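The shop on Krajčí Street closed at nine, but Conall Tully had a key, and he and Aisling usually stayed until one of them got hungry.

The arm was on the long bench with its cover off. They had paid 900 for it, used, and the gripper had cost another 448 in parts. Six weeks in, it could pick up a paint can and put it down again. It could not go through a door. That was the part Aisling was working on, at the other end of the bench, on the computer.

She had built the rooms herself over two evenings in August. She was no good at rooms. The walls came out maroon and the floor came out gray, and she left them that way and moved on to the joints.

"Run it again," Conall said.

"It's loading."

He pulled a stool over. On the screen the view tipped and then held still, looking out over the two fingers.

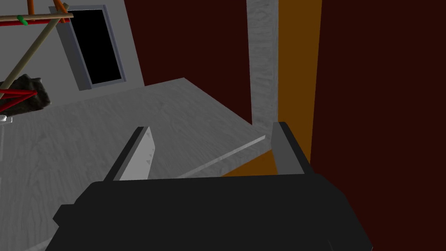

Run 9, from the wrist. The doorway is at the upper left.

"It's crooked," he said.

"The wrist is crooked. The room's fine."

"Did you tell it where the door is?"

"I told it there was one."

Conall looked at the black opening for a while. "What's in there?"

"Nothing. I didn't build anything past the frame."

He thought about that. His father had put up a house the same way, front first, and for almost a year the kitchen door had opened onto a field. They used to throw the dishwater out of it. He told Aisling this and she nodded and typed something.

"So what does it do if it gets through?" he asked.

"I don't know. Falls, probably. There's no floor."

"You should put in a floor."

"I was going to fix the wrist first."

"Put in the floor," he said. "It won't take you long."

She saved the run and wrote the number in the notebook, under Oisín's list of bolts to buy. Then she opened the room file and scrolled to the bottom. Conall went to see if there was any soup left. When he came back with two cups she had a gray square on the screen, lying by itself, and she was typing in how far it should go.

"How big do you want it?" she said.

He put her cup down next to the keyboard. "How big was the field?" he said, mostly to himself, and sat down.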